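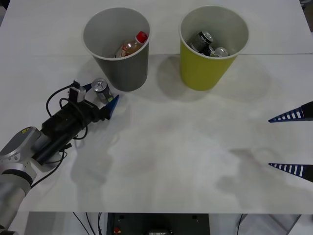 Minutes of the Ranham Phone and Gadget Group, 30 May 2018, written up by me, Touran, from my own scribbles, so shout if I've put words in your mouth. Main business was the Starus, which Ákos has now been carrying for long enough to have proper opinions about, and then we had the headphones question left over from last time and a bit of a row about chargers. We started late with the usual hunt for an extension lead. Ákos keeps the Starus in the same jacket pocket as his old phone, the pair of them leaning at angles like the two drink cans in the yellow-green paper cup, and he wanted it noted that the back of the Starus hasn't picked up a single mark from this. Noted!

Present: Ákos Vida, Imre Vida, Soledad Cáceres, Czesław Kalinowski, me.

Last minutes
Agreed, apart from Imre saying he never called fingerprint readers "a fad". I have it in my notebook, but I've changed it to "not for me" and we moved on.

The Starus
Ákos went first and had it for most of an hour. He likes the screen very much. It's bright enough to read at the bus stop and he's turned the colours down a notch in the settings, because out of the box everybody looks as if they've been on holiday. He likes the weight too. What he doesn't like is the power button, which sits exactly opposite the volume, so every time he goes to turn a podcast down he locks the phone or takes a screenshot. He showed us his gallery and it is nearly all screenshots of the same podcast.

Battery: he gets to bedtime on a normal day, but not if he uses it for directions. Soledad asked whether that was with the always-on clock switched on, and it was, so he's going to try a week without and tell us.

Camera: we passed it round. Daylight pictures lovely. Indoors it goes a bit smeary on hair and carpets, and Czesław thought the old phone did better at that, which led to the two of them taking the same photo of the bookcase over and over. I'd say the Starus won on the spines with big lettering and lost on the small ones. Imre couldn't see any difference and said so several times.

I asked about the headphone socket and there isn't one. You get a little adapter in the box. Ákos has already lost his. (This is why I won't be buying the phone, and I'd like that minuted as well, seeing as I'm the one holding the pen.)

Soledad wanted to know how long it'll get updates for. None of us could find a straight answer on the phone or in the leaflet. She is going to write to the shop and ask, and I said to get it in an email so that we've got something to wave at them later.

Headphones
Carried over from last time. Czesław has sent the Brurno pair back. The sound was fine, he had no complaints there, but they dropped the connection whenever he put his phone in his left trouser pocket and picked it up again in the right. Soledad has the same ones and hers don't do it. We tried hers with his phone and his trousers and got a dropout on the stairs, so it may be his phone. He says he isn't replacing his phone to suit a pair of headphones, fair enough.

Imre is still on wires and happy. He brought the earbuds he's had since January, £8 from the market, and made us all have a listen (I wiped them). Better than I'd expected, a bit thin on the drums. He also pointed out they've never once needed charging, and then pointed it out again during the next item.

Chargers
Long discussion and I didn't get all of it. In short: Ákos's Starus came with a fast charger with the new type of plug, his old phone has the old type, Soledad's tablet has something else again, and their cables all look the same from across a room. Soledad has started putting coloured tape on hers. I'm going to copy that.

The row was over whether you should leave a phone charging overnight. Czesław says never, he takes his off at bedtime and plugs it in at breakfast. Ákos does it every night and always has. Imre said his brother would leave a kettle on overnight if it had a light on it. I suggested we stop there and we did, after another go round.

We did agree that none of us should be using the very cheap plug-in chargers with no maker's name on. I had one in my handbag. It is now in the box of things to take to the tip.

Screen repairs
Soledad's niece cracked her phone and Soledad got prices. Ostrowski, the place by the station, quoted her for glass and display together and said they don't do the glass separately. She thought it was steep but they did it while she waited and the touch works properly right into the corners, which wasn't so on the one I had done elsewhere. They also told her to back everything up first, and she hadn't, and had to stand at their counter doing it over their wi-fi. So: back up before you go in.

Czesław asked if it would be worth getting them along one evening to talk about batteries. General yes. He'll ask, and he'll make it clear we're five people and some biscuits and not a big audience.

Smartwatches
We meant to do this and ran out of time. Soledad did pass hers round. Four of us tried it on and it told me I'd climbed six floors, which I'd dispute, the hall being on the ground floor. Held over to next time, and I'd like it first on the list before Ákos gets going.

Old phones drawer
Imre has been clearing out and has a bag of old handsets. Two of them still switch on. He'd like to pass them on but can't remember how to wipe them. Ákos offered to do it, and I said please take the SIM cards out as well, remembering what happened with mine. Anybody else with old phones, bring them next time with the right charger if you've got it. If you haven't, bring them anyway and we'll see what fits.

Any other business
Czesław's phone has started reading his messages out loud in the car and he doesn't know what he pressed. We couldn't find it in the settings. Soledad thinks it's the car doing it.

Imre asked whether we could have the meeting without everyone looking at their phones. We pointed out what the group is for.

To do
Ákos: a week with the always-on clock off. Wipe Imre's handsets. Find that adapter.
Soledad: email the shop about Starus updates. Bring the watch again, charged.
Czesław: speak to Ostrowski about a battery talk. Try the headphones with a different phone if someone will lend him one.
Imre: bring the bag.
Me: coloured tape, the tip, these minutes (done).

Next meeting same place, same time. Whoever went home with my extension lead, could I have it back please.

T.M.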